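Multi-finger hand or two-jaw gripper for mixed small parts?

Posted by Marina Andreadis, 2 May 2024

I am comparing a hand with fingers and thumb against our old Flidus two-jaw gripper. The wrist camera sees mostly the fingers, and the lamps make the rest too bright. Should I move the camera, or is it a matter of settings?

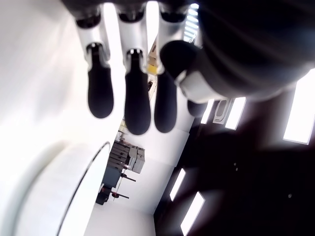 Wrist camera view, black fingertip pads and thumb

The jaw gripper dropped 2 parts in 30 picks. The hand dropped more, but it holds round parts better.

Kosmas Xenos
First fix the exposure by hand, do not leave it on auto. Then tilt the camera a little outward - on mine up to 30 degrees was possible before the cable pulled. The thumb will still cover one side, so open it fully before you take the picture for the pick.

Fotini Triantafyllou
just use the jaws, less trouble

Esther Rugemalira
I would keep both. Please compare them with the same parts and the same speed, otherwise the numbers say little. Check also the pads for dust, mine lost grip from it.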